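Two arms, one table and a lot of purple cable at the Flumport workshop

By Kavinda Haque
Posted 2024-08-21

I finally got over to the Flumport shared workshop this month, after promising for ages that I would, and I came home with glue on my sleeve and a strong urge to clear out my garage. The build everybody wanted to talk about was the two-armed tabletop robot in the back bay. It's been going since spring, it has taken over the good bench, and it's now far enough along that the members have moved from getting it to move at all to getting it to do chores. Small chores. Sweeping, mostly.

If you haven't been keeping up with it (I hadn't!), the project is called Lundik, and it's a pair of matching arms bolted along one edge of a framed work table, with plain panels around the other three sides. The members put it together in the evenings, after work, and they've kept a parts log taped to the cabinet door the whole way through. As of my visit the log was up to 471 entries. That includes every bag of screws, one fan that was returned, and a pizza that I'm told was entered by mistake and then left in on principle.

The money came out of the bench fees plus a raffle, and the running total is written on the same door. They're $95 over what they planned, nearly all of it cable. Cable is the thing they complain about most. The first set was too short, so the arms would reach out and then sort of tug at their own wrists, and the second set was long enough but kept snagging on the elbows. The purple stuff they've got on there now is very flexible and they all seem pleased with it, although I heard at least two separate opinions on where the slack ought to go.

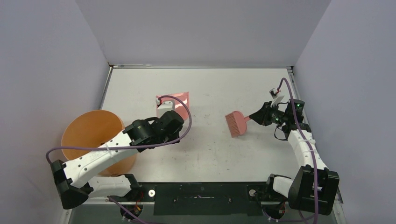 The panels are newer than the arms. Before they went up, the sensors on the wrists were picking up the rest of the shop, which at Flumport means people walking past with lumber, somebody's bike, the big yellow shelving, all of it. Now the robot has its own quiet little corner to look at, and the group says the difference in how steadily it works was obvious on the first evening. I asked if they'd thought of doing it sooner and got a couple of sheepish looks. The panels had been leaning against the wall by the sink since the winter cleanup.

The software side is called Antal, and I'll be straight with you, I followed maybe half of it. A member drives the arms by hand through a job, over and over, and the recordings get fed to a program that tries to learn the job from them. They're at 61 saved runs of the sweeping job so far and would like a good many more before they trust it alone. Driving is harder than it looks. I had a turn and managed to chase a wad of paper all the way to the back rail and leave it there, feeling very proud of myself, until it was pointed out that I was supposed to bring it the other way.

What I liked best was how much of the evening was plain old fiddling. One person was at the next bench re-tapping a hole in a spare wrist mount. Another had a shoebox of printed fingers from earlier tries and was sorting them by shape -- long ones, stubby ones, a pair with rubber pads that peeled off in the first week. The gripping faces are the part that keeps changing. Anything thick is easy. Thin, slick plastic is the hard case, because it wants to twist as soon as it's pinched, and once it has twisted the arm doesn't know which way the thing is pointing anymore. They've tried sandpaper glued to the faces, and a strip of bike tube, and a textured print that took most of a night and came off the printer looking like a waffle. For now they're sticking with flat faces and just being patient about how they close them.

There's also a slow mode, which they call Culo (I asked, it's an old joke from a group chat, and that's as far as I got). It cuts the arm speed way down whenever both grippers are working near each other. It was put in after the two wrists knocked together in the spring and cracked a mount. It makes everything look a bit sleepy but I could see why they want it. Those motor housings are not small, and when both arms lean in toward the middle of the table there isn't a whole lot of room left over.

I also asked whether the sweeping was the goal or just practice, and the answer depended on who I was standing next to. A few of them would love to have it tidy the benches at closing time. Others think that's years off and are happy to have a machine that teaches them wiring, and printing, and how to argue politely about software. There was general agreement that the brush was a good choice, being cheap and soft and not likely to hurt anything if it gets dropped.

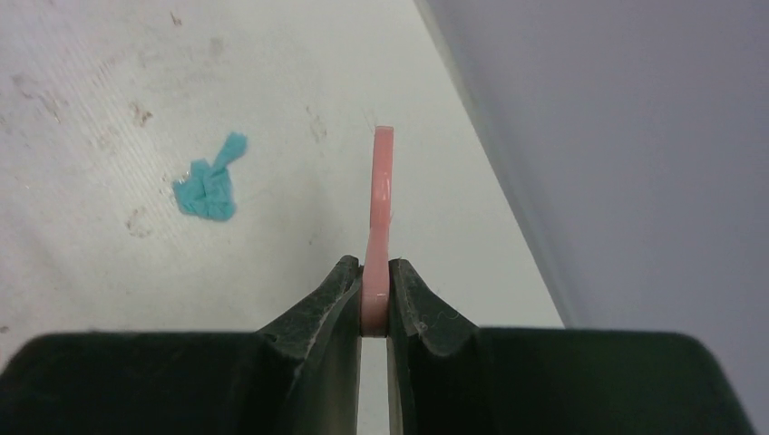
Jolán Hegedűs would sooner see the group leave sweeping alone for a while and spend a month on nothing but picking things up and setting them down again, thin things above all. The learning program can only be as good as the holds it's shown, was the argument, and a sloppy hold in the first second spoils the whole run no matter how nicely the rest goes. Then came a long and pretty lively back-and-forth over whether the bad runs should be thrown out or kept. I left before that was settled, and I gather it still isn't.

The next open evening on Lundik will be in September, once the shop floor has been repainted. There are 5 spots for people who want to try driving the arms, and you don't need to be a member or know a thing about robots (see my own performance, above). Closed-toe shoes, please, and tie back long hair. The sign-up sheet is on the front desk at Flumport, next to the jar of stray hex keys. If you're missing one of those, it's probably in there too.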